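About Birkelside

Birkelside makes task boards: flat white boards with outlined places on them and blue parts that belong in those places. Pegs, mostly. We sell them to schools, workshops and anyone else who needs to know how well a hand does at putting a small thing where it should go.

Most companies in our line open with a promise. We have read a lot of those promises and bought a fair number of the boards behind them, and we'd suggest you be as suspicious of ours.

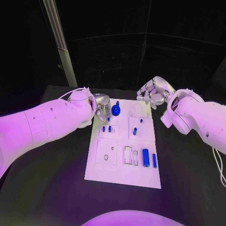
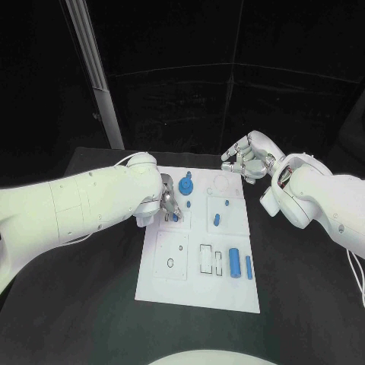
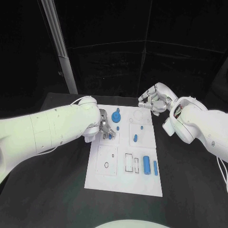 Blue pegs and a white board with outlined plates, on a dark tabletop.

Nazma Herath started the company after testing 42 dexterity kits for a training school in Skarkstead. Her notes were not kind. Scores went up when people repeated a kit, and the sellers called that learning. She thought they had memorized the kit. She still thinks so, and she will tell you at length if you call in the morning.

So we don't claim that our boards improve anything. They give you a job to do and a way to see if it got done. A peg is in its hole or it's lying on its side somewhere, and you don't need our help to score that.

Samah Gaber runs the shop at Bosberg, where the parts are made and checked. She pulls up to 100 pegs from each batch and tries them by hand. If 2 of them bind, the batch goes back. We used to print "precision fit" on the carton, until she asked what it meant and we couldn't agree on an answer. The carton now gives the size.

Our one larger set, the Weerakoon, came out in July. It has more outlines than the standard board, and several customers have told us it's harder. We haven't seen enough results to say that ourselves. The first run was 200 sets and we are in no hurry to make more before the complaints are in.

We don't publish testimonials. If you want an opinion, ask us for the name of a customer who sent a board back. There are a few, and they've agreed to take calls.

Spare pegs are sold singly. You will lose some.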